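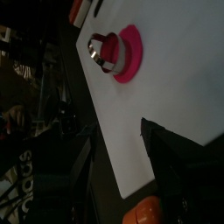 4. Race Pace and the Third Quarter

I'll start with what bugged me into doing this study in the first place. When I coached the club quads at Dunne, every crew I worked with told me the same story after a bad 2000 meter race: good start, solid middle, then "we lost it in the sprint." I believed them for years. Then I sat down with the split times from the Harkell regatta and the sprint looked fine in nearly every case. The damage was already done before anyone called for it, somewhere in the third quarter of the course, and the crews had no memory of slowing down.

Figure 1. Pink modeling dough and a metal cutter on a white board.

So this section looks at pacing by quarter, and at what the rowers themselves thought they had done. The sample is 23 crews from two clubs, Dunne and Prenarby, all rowing quads or doubles. I know that's small. Club rowing is a messy place to collect anything (people swap seats, somebody's back goes out, a rigger bolt disappears into the grass), and I kept a crew in only if the same people raced together all season. Kiri Fairweather kept the Prenarby records and was much stricter than I was about it. Two of my favorite crews got thrown out on her say-so, and she was right.

4.1 What we recorded

Each boat carried a Cindodia unit, clipped to the foot stretcher where the rowers couldn't read it. It logs stroke rate and boat speed and doesn't do much else. I had wanted heart rate too, but the chest straps slipped on anyone who was sweating, so everyone, and I gave up on them after the first regatta. Over the season the units gave us 1352 minutes of usable water time, most of it training pieces with the races mixed in. I threw away anything rowed in a strong crosswind, using the launch driver's notes, since the speed readings in those conditions made no sense next to the stroke rates.

After each race, before they'd seen any times, the rowers each filled in a short card. It asked them to rank the four quarters from hardest to easiest, and then from fastest to slowest. They did this on the bank, alone, and no talking was allowed until the cards were in. That last rule was hard to police. Rowers want to talk the second they stop, and I had to walk a couple of bow seats down the bank like a schoolteacher.

4.2 The dip

The first quarter was the fastest for every crew, which won't surprise anyone who has ever sat on a start line. The second was slower and fairly steady. The third was the slowest for most boats, and the fourth came back up again, sometimes by a lot. You can see that general shape in bigger and better studies than mine, so I'm not claiming to have found it.

What I find more interesting is how the crews lost speed. I had expected the stroke rate to sag, and it mostly didn't. The rate held within a stroke or so of the second quarter while the boat covered less water per stroke. In plain words, they were working the same rhythm and getting less for it. From the launch I'd have called those boats steady. I did call them steady, out loud, more than once, and I've got the coaching notes to embarrass me.

The doubles dipped more than the quads. I'd be careful with that one. Our doubles were younger crews and several had only moved out of singles in August, so boat type and experience are tangled together here and I can't pull them apart with the data I have.

4.3 What the rowers thought

The cards were a mess in the best way. Nearly everyone ranked the last quarter as the hardest, and plenty of them also ranked it the slowest, when on the water it was the second fastest or close to it. The third quarter hardly featured. Rowers put it down as medium hard and medium fast, like a stretch of highway they'd driven through with the radio on.

Pornthip Chaiyaporn, who stroked one of the Prenarby quads and later helped me sort the cards, thinks this comes down to calls. In her boat the bow seat called the start, called the settle, and then went quiet until the sprint. I went back and asked the other crews, and it was a common pattern. There's a gap in the race plan right where the boat slows down! I can't say the quiet causes the dip, because nobody set out to vary the calls, and a tired crew may simply have less breath for talking. It does give me something to try, though.

4.4 A small change, tried at one club

Late in the season I asked the Dunne crews to put a planned push of 10 strokes just past the halfway mark, with a call for length and nothing about rate. They hated it for the first week. By the final regatta the dip was smaller in most of those boats, with no obvious cost in the last quarter. Prenarby carried on as before and their dip stayed put.

I wouldn't hang too much on this. The Dunne crews knew what I was hoping for, the water was flatter that day, and they'd also had another month of fitness by then (so had Prenarby, to be fair). A proper test would assign the push by draw and keep the coach out of it, and I'm probably the wrong coach to keep out of anything. The crew-by-crew splits are in the appendix, with the two boats Kiri removed listed separately at the end.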